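The Fruit Bowl Has Had Its Day, and Good Riddance

May 29, 2023
5 min read
22 shares

I have never trusted a fruit bowl. I grew up with one, a deep glass affair on the sideboard, and my clearest memory of it is the smell that came up in warm weather from somewhere under the apples. You ate from the top. More fruit went in at the top. Whatever lived at the bottom stayed there until it changed colour, and then it went in the bin and the whole business began again.

Yet the bowl survives. It has become a sort of badge. Look at any kitchen brochure and there it sits on the island, heaped with lemons that no household on earth could get through. Wendora will sell you one in pale stoneware for 50 pounds, and when I looked, the page promised it would "bring the orchard home". I should like to meet the person who keeps an orchard and thinks what it lacks is stoneware.

My own case is for the tin tray. I mean the cheap, flat, rectangular sort with a raised rim, the kind that once held biscuits or came free with something. Mine was bought from a stall years ago and has lost a good deal of its paint. Nothing can hide on it. Three or four oranges roll about, find their places and stay in plain sight, and if one is going soft you know before it has taken its neighbour along.
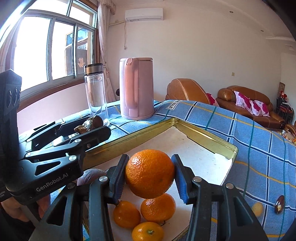
People object that a tray isn't pretty. I am not sure that's true, and I am quite sure it doesn't matter. Oranges are already the brightest thing in most rooms. Put them on something pale with a bit of gold round the edge and they look very well, scuffs and all. The trouble begins when we decide that fruit must be arranged, and then feel we can't eat it for fear of spoiling the arrangement. I have stayed in a guest house, the Helholm, where the pears in the hall were so carefully stacked that I went two days without daring to touch one. I have since wondered whether they were wax.

Then there is the matter of where food is supposed to live. Advice on this has become absurdly strict. Roots in the dark, citrus in the cool, nuts in a jar, nothing near anything else. Some of it is sound. I wouldn't leave potatoes in a sunny window for a week, and I don't suggest you do. But most of us aren't storing food for a siege. We bring home a small bag and mean to eat it by the weekend, and for that a sweet potato can sit beside the oranges for an afternoon without anyone coming to harm.

The storage trade would rather we thought otherwise. Skatov has a set of stacking crates, each with a slate label, so that you may chalk "onions" on the one with onions in it. I can recognise an onion. I have been able to do so for most of my life.

What I like about a tray is that it goes where you are. A bowl is furniture; it has a place, and you go to it. A tray can be carried to the table, the step, the arm of a chair, or the end of the bed if you've a cold and a kettle within reach. I know there are people who shudder at food on a bed. I used to be one of them. Then I lived for a year in a single room where the bed was the only flat surface bigger than a dinner plate, and I found that a rim of metal does everything a dining table does, apart from impress visitors.
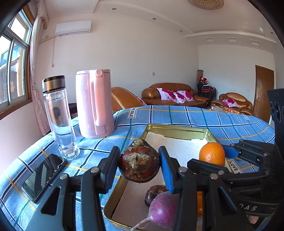
It also makes room for odd company. A bowl seems to insist on fruit, and fairly respectable fruit at that. On a tray a radish can lie next to a mandarin, and a couple of water chestnuts can join them with their skins still peeling. I find I eat more oddly this way, and probably better. A radish at the bottom of the fridge is a chore waiting to be dealt with. The same radish in front of me, while the tea brews, gets eaten with a pinch of salt.

I can hear the reply that I've simply swapped one fad for another, and that someone will shortly be selling "heritage snack trays" at a wicked price. I expect they will. Holovko already lists something called a grazing platform, and I can't say I see how it differs from a tray except in needing to be oiled. If you find yourself tempted, look in the cupboard over the cooker first. There is very likely a tin lid in there that would do the job.

And if you have a fruit bowl you love, keep it by all means. But do tip it out tonight and have a look at what's underneath – mine had half a lime in it, and I don't remember buying limes.

2 comments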